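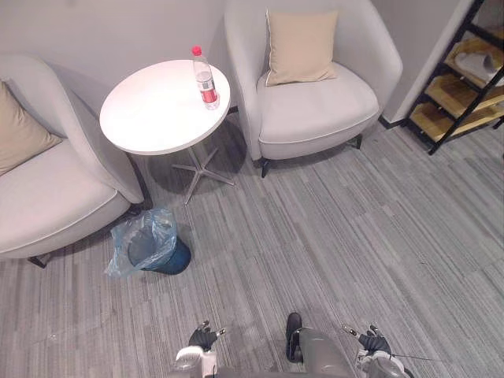 Can you get by with a small round pedestal table between two tub chairs, or do you want one each?
One is plenty if it's just drinks and a phone. For eating off, get two.

Felside tub chairs, pair, light gray. Had them since July. Short version, happy, couple of gripes.

Seat is firm-ish at first, gives a bit after a few weeks. Arms are the right height for reading. The rounded back is great for me, my husband is taller and says it hits him too low, so he shoves the cushion down behind him. Beige cushions were extra btw, not in the box.

Legs screw on by hand, 18 minutes for both chairs. One went in crooked, backed it out and redid it, fine now. They do leave dents in carpet, move them evry so often.

The piping on the front of the seat collects crumbs. Crevice tool gets it. Coffee came out of the fabric with dish soap and cold water, took two goes.

Table is a Leltska, white top, silver base. Wipes clean, shows every fingerprint. Dont lean on the edge getting up, it tips.

Delivery slow, 34 days. Would buy the chairs again, table maybe.

Misaki Tanabe, 4 stars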